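Rorside Residents' Forum
Board: Housing and Buildings
Topic: Proposed rule on landlord-supplied furniture in furnished lets

R_Kodikara (moderator)
Posted 16/03/2026
Members are invited to comment on the draft rule circulated by the Rorside Tenancy Panel. In its present form, the rule would require every furnished unit to have a written inventory, signed by both parties on the day the keys are handed over. The landlord would have 28 days after the end of a tenancy to raise a claim for damage to any listed item. Comments will be forwarded to the Panel in July. Please keep remarks to the text of the draft.
Rokeya Kodikara

GJayasinghe
I support the draft in general. My concern is with Section 2, which refers to "fair wear" without defining it. A table that has been used daily for six years will have marks on it. Under the current wording, a landlord may treat each mark as damage, and the tenant has no standard to point to. I ask that the Panel adopt a definition before the rule takes effect.

petek_amra
I disagree with the previous poster. A fixed definition would do more harm than good. I have let the upper floor of a house on Barua Street for nine years, and no two pieces of furniture have aged in the same way. Soft wood dents. Hard wood fades near a window. The signed inventory already gives both sides a record of the starting condition, and the remainder is a matter for the mediator.

GJayasinghe
With respect, the mediator is the person most in need of a definition. Two neighbors in my building brought nearly the same complaint last year and received opposite decisions.

H. Arango
I write as a former member of the Panel. The 28-day period was discussed at length. Several members wanted a shorter one. The longer period was kept so that small landlords, who often live out of town, would have time to inspect. I would not object to its being reduced, provided the deposit is returned in full when no claim is made.

petek_amra
A shorter period would be acceptable to me if it ran from the date of inspection - the draft has it running from the date the tenant leaves.

H. Arango
That would allow a landlord to delay the inspection without limit. I could not support it.

KhaiD
I would like to raise Section 6, which has received no attention so far. It states that furniture "shall remain in the room in which it is listed." I take this to mean that a tenant who moves a cabinet from the bedroom to the hall is in breach, even if the cabinet is unharmed.

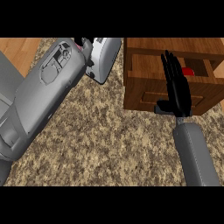 The section should apply only to items fixed to a wall or too heavy to be moved without risk to the floor. A tenant pays for the use of the whole unit and should be free to arrange it. I propose that the sentence be replaced with a duty to return each item to its listed room before the keys are surrendered.
Khải Đặng

petek_amra
On this point I agree, with one addition. The tenant should bear the cost of any damage to floors or door frames caused by the move.

GJayasinghe
Agreed, if floors are included in the inventory. At present they are not.

R_Kodikara (moderator)
The proposed change to Section 6 and the request concerning floors will be sent to the Panel as joint comments. The views on Section 2 and on the claim period will be recorded separately, with the names of those who hold them. Members who have not yet commented may still do so in this topic.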